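Febrero, 7:40

Reviso la mesa blanca antes de que entre más luz. Ayer tocó limpieza de tablero: agua tibia, jabón neutro y dos pasadas de paño seco, sin abrasivo. El brillo se mantiene en toda la superficie salvo junto al canto posterior, donde persiste un velo mate de 3 cm que atribuyo al limpiador de Rizzi. Queda retirado de la estantería.

Paso a las tazas. La gris oscura, de exterior mate e interior blanco, sigue siendo la que mejor permite juzgar un vertido. Sobre el fondo blanco se distingue bien el nivel, incluso con un líquido transparente y poca cantidad. El exterior, en cambio, marca los dedos -- lo anoto para no volver a frotarlo con el estropajo verde.

La botella de vidrio verde la uso inclinada casi hasta la horizontal, con el cuello hacia abajo. A ese ángulo el chorro sale fino. Si se levanta más el fondo entra aire a golpes, el caudal pulsa y salpica el borde. Con la jarra Drokitz no ocurre, pero el pico gotea al enderezarla.

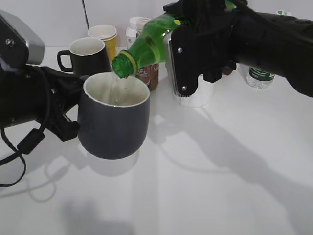 Cornideck contestó a mi nota de la semana pasada: que el ángulo importa menos que la distancia, que en su cocina vierte siempre a 2 cm del borde y que con eso le sobra el embudo. También pregunta si he medido el caudal con la botella llena, a media carga y casi vacía. No lo he hecho. Le respondí que la altura reduce la salpicadura pero no el pulso, y que son dos problemas distintos.

Por la tarde, 132 ml de agua en el vaso graduado de Grurkcombe, trasvasados a la botella y de ahí a la taza. Tiempo de vertido: 16 segundos. Una sola medida, sin valor estadístico. Repetir con el mismo volumen y la taza apoyada en la mesa.

Pendiente: paño nuevo, probar vinagre diluido en el velo del canto -- primero en una esquina -- y buscar un tapón que ajuste en la botella.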